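Florin Cozma
21 Dec 2023

Moved into the rental on Otunwood last February and have finally worked out how to heat it without going broke. Thread, mostly for people in old houses with one bad room.
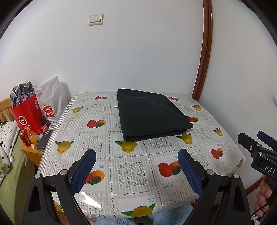

The bad room is the back one. Two outside walls, no radiator, and the previous tenant told me to just keep the door shut from November on. I wanted to eat in there, so I didn't. The corner with the fruit-print tablecloth was the coldest spot in the house last winter, and you couldn't sit at it for longer than a cup of coffee. White paint shows mold fast, which at least meant I knew early that it was a moisture problem as well as a heat problem.

First thing I did was the wrong thing. I bought a Vorkon oil heater and ran it all evening. The room got warm near the heater and stayed cold everywhere else, and the electric bill for that month went up by $200. Do not do this.

Second thing was a cheap humidity meter. It read high every morning. I was drying laundry in the next room with the door open, so all that water was going straight to the coldest wall. Moved the rack to the bathroom and run the fan for two hours after I hang things up. The number dropped within a week.

Then drafts. Go around on a windy day with a stick of incense and watch the smoke. Mine bent at the window sash, at the outlet on the north wall, and along the baseboard, where there was a gap I could slide a coin into.

Window: peel-off rope caulk. Ugly, but it comes off in spring and the landlord doesn't care. Outlets: foam gaskets behind the cover plate. Turn off the breaker first. Baseboard: paintable caulk, one tube, done before lunch. I asked the landlord about that one and he took the tube off my rent.

The floor was harder. There's a crawl space under that room and no insulation that I could find. I'm renting so I'm not going under there. I put down a felt pad from Dierckx and a wool rug on top. The pad cost more than the rug. Buy the thick one – I got the thin one first and had to return it.

Curtains made more difference than I expected. Lined ones, floor length, hung wide enough to cover the trim on both sides. Close them when it gets dark and open them when the sun is on that side. If you have a heater under the window, don't let the curtain hang over it.

I still use the oil heater, on low, on a timer. It comes on before dinner and goes off when I go to bed. I also leave the door to the hall open during the day, so the room never gets all the way cold. Closing it off was making the damp worse.

Somebody always asks about the plug-in Korura panels. I tried one for a weekend at my sister's place. Fine if you sit right in front of it. It didn't do much for the walls, and the walls were my problem.

Keep furniture a couple of inches off outside walls if you can. I had a bookcase flat against the north side and the back of it was spotted gray by spring. Wiped it down, let it dry in the sun, lost two paperbacks.

Where it stands: the room was 17 degrees above outside this morning with the heater off. Last year I would have been happy with half that. I eat in there most nights now.

If you own your place, do the crawl space before any of this. If you rent, start with the humidity meter and the rope caulk.

Will post the December bill when it comes in.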